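Nula Community Help > Grippers and hand tools > Faults

Jaw reading freezes on one hand-held gripper, and now the arm pinches too hard

Posted by Séverine Renaud, 2022-02-15

Hello everyone, and sorry in advance for the length of this. I've been reading the forum for months and have never had to post, because somebody had always broken the same thing before me.

I collect demonstrations at home with a pair of hand-held grippers, left and right, both wired to a Skeltider logger. Mostly it's household work: folding, putting groceries away, sorting small things into trays. The recordings go to a colleague in Horgan who trains the arm on them, and up to last week everybody was happy.

Then she called to say the arm had started doing something strange with its right gripper. It goes down to the object nicely enough, but it stays wide open for a moment, and then it slams shut to fully closed in one go. It cracked a plastic hair clip and sent a piece across the bench. She was standing close by and wasn't hurt, but she has stopped running the arm until we understand it, and I think she's right.

I went back through my last batch of 50 recordings. In 4 of them the right jaw reading goes perfectly flat for a stretch, then jumps to wherever the fingers are by then. In the video the fingers are moving the whole time! The left one is fine throughout. The logger never shows a warning, and the little status light stays green.

What I have tried so far: restarting the logger, updating it, swapping which port each gripper goes into (the fault stayed with the right gripper), and cleaning the finger pads, which I admit was more out of hope than logic. If I sit at the desk and squeeze the thing a hundred different ways, it behaves perfectly. Is the sensor dying? A new one from Trukenia takes weeks to arrive and I would love not to order it for nothing.

ben_in_the_shed

Sounds like the sensor. Mine went in August and I just bought a new one. They don't last.

tallgrass_annie

Hi Séverine, and welcome to the posting side of things! Before you spend any money, I'd look very hard at the cable. A worn sensor usually gives you a noisy reading, little spikes and shivers, and it does that at the desk too. A reading that holds dead still and then catches up with a jump sounds to me like the signal is dropping out and the logger is politely repeating the last value it got. My logger does exactly that, green light and all, and I lost a good week to it before I caught on.

Your swap of the ports was a smart test, by the way. If you moved the cable along with the gripper, though, you haven't separated the two yet. So I would go like this:

1. Unplug both grippers and trade only the cables, leaving the grippers on their usual ports. If the flat spots move to the left side, you have your answer, and it's a cheap one.

2. If they stay on the right, look at the spot where the cable enters the housing. With the logger showing live values, hold the fingers half closed and wiggle the cable gently, close to the plug. Then open and close the fingers slowly while somebody else does the wiggling. (My sister gets this job. She is paid in coffee.)

3. Test it in the posture you really work in. At a desk your elbow is down and the cable just hangs there, and you'll never see the fault. Leaning over a bed to pick through a tray is a whole different thing, with the cables coming up past your hands and getting pulled a little every time you reach. My own setup for this is a tray of bracelets and hair ties on the bedspread, both grippers in hand, and I take one small piece after another until something drops out.
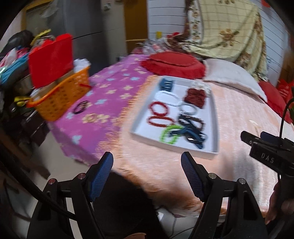

4. Give the cable some slack and fix it to your sleeve or forearm with a soft strap, so that the pull lands on the strap and the plug is left in peace. Leave enough to turn your wrist all the way over. Then run step 3 again, the same way.

5. Throw out the bad recordings, all of them, and please don't patch the flat stretches by drawing a line between the two ends. I tried that once and the arm learned a sort of lazy, sleepy pinch that never quite let go of anything — it took me longer to undo than recording fresh would have.

And about your colleague: she should ask for a limit on closing speed and force on the arm itself, separate from whatever it has learned. Bad data will come along again from somebody, and a hair clip is a small thing to lose compared with a fingertip. Eye protection too, until the new recordings are in.

mordecai_p

Agree with Annie on the cable. One more thing, which is a quick check you can run on old files: look for any stretch where the jaw value is identical to the last digit for 5 readings or more while the gripper itself is moving through the air. It will also flag the times you're simply holding something steady, so look at the video before deleting. I ran it over 3,000 old recordings one rainy weekend and found flat spots going back much further than I liked.

Séverine Renaud

Thank you both so much! I traded the cables this morning and the flat spots went over to the left gripper within a few minutes of leaning and reaching, so the cable it is. A spare is on its way and I've borrowed a strap from an old camera bag in the meantime. My colleague is setting the force limit before she switches the arm back on. Mordecai, does your check care what units the jaw value is in? Mine are in millimeters.

mordecai_p

No, any units will do.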